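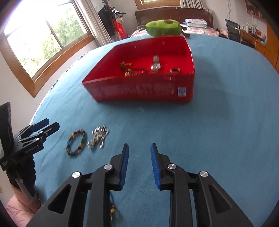
Characters in a novel are mostly known by what they do and say, but readers also learn about them from what they own. A writer who wants a reader to understand a young woman before she speaks can start with the things she leaves lying about. Take a bracelet of small beads in red, yellow, green, blue and black, lying on a light blue sheet with a silver chain heaped next to it. A reader will begin guessing at once. One piece may be a gift and the other something she bought for herself. The writer has not told us anything yet, and we are already making up a person.

Chapter 2
Giving Characters Something to Hold

Category: Writing Fiction / Character
Reading time: 4 min

In Chapter 1 we looked at how a character's name and way of speaking are set up in the first pages of a book. This chapter is about belongings. It covers how objects enter a story, how often they should come back, and what happens when a writer forgets about them.

We will use one novel for most of our examples. Drillent, by Maëlys Poulain, is a mystery set in a small harbor town of the same name. It runs to 356 pages and has 26 chapters. The main character, Forsyth, is a retired customs clerk who takes a room above a shop and begins asking questions about a boat called the Gatiline. Poulain never gives a full description of him. We learn that he is tall only when he has to duck under a door in the fourth chapter. What we get early on is his pocket watch, his two pairs of reading glasses and a tin of buttons.

The watch does ordinary work. Forsyth looks at it when he is bored or wants to leave a room. The tin is different. It is mentioned on the second page, then left alone for a long stretch, and when it comes back the reader has half forgotten it. By then we know enough about his sister to see why he kept it.

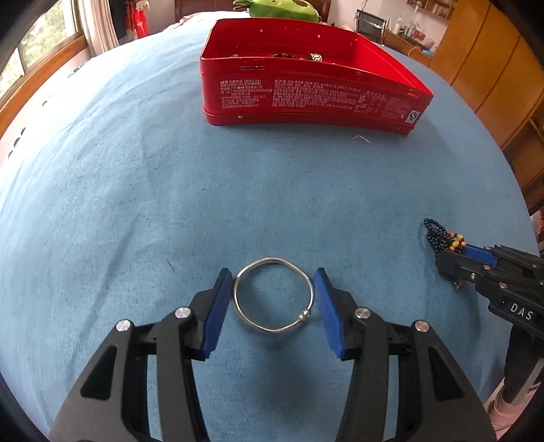
Poulain's first draft handled this badly, by her own account. In the notes printed at the back of the novel she says the tin appeared in nearly every chapter, and that her editor, Euan Rankin, crossed out most of the mentions. He left four. She put one back – the scene on the ferry – and the book went to print that way.

There is a practical lesson in those notes. An object that turns up too often starts to look like a clue, even in a story that is not a mystery. An object that turns up once is usually just furniture. Most of the useful ones fall somewhere between, and the right number depends on the length of the work. In a short story of 2000 words, two mentions may be plenty.

Objects can also be shared between characters. The landlady, Mrs. Soklow, borrows the reading glasses in May and does not give them back until the end of summer. Nothing is said about it. Forsyth squints at his newspaper for several chapters, and we understand that he would sooner do without than ask her for them.

Before you go on to the next section, choose a character from something you have written. List the things this person carries on a normal day. Cross out anything that any other person in the story might also carry, and keep what is left. You will need the list for the exercises on dialogue, where two characters will talk about one of these objects without saying what it means to them.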